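Hollham to trial knitwear folding sessions, with no promises about tidier wardrobes

HOLLHAM, November - Textile care shop Vondden will run 7 evening sessions on folding and storing knitwear at its Hollham premises this winter. The shop says it is not convinced that any single folding method keeps a jumper in shape, and it won't be selling one.

"Every year there's a new fold that will supposedly change your life," said Angelica Dumlao, who runs the shop. "We tried three of them on the same jumpers. After a month in a drawer I couldn't have told you which was which."

Each session lasts 60 minutes and starts where most folding starts, with a jumper dropped on a bed. People are asked to bring their own, preferably something awkward. Plain crew necks behave themselves under almost any method. Thick ribbed cuffs and sewn-on patches are another matter, and most printed guides skip them. 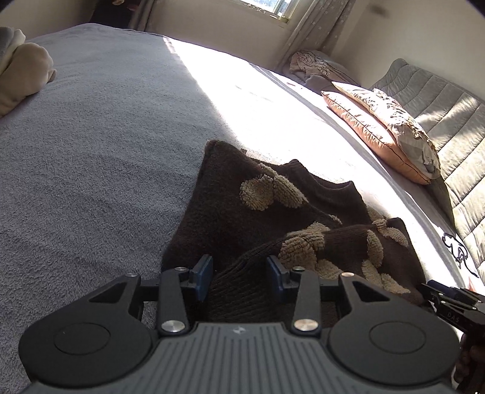 Vondden is equally doubtful about the storage boxes, dividers and scented liners sold alongside such advice. Visitors will be shown how to lay sleeves flat, where to put the crease so it doesn't run through a raised decoration, and when to give up and roll the thing. Hanging heavy knits is discouraged.

Tsung-han Tang, who will lead the sessions, expects some disagreement. "People have been taught by their mothers and they don't want to hear otherwise. Fine. If yours works, show us."

Places are limited to about 30 per session and there is no charge. Doors open at 6.30pm. Moth repellents will not be discussed, as the shop has yet to find one it would recommend.

Press contact: Albane Lebrun, Vondden, Hollham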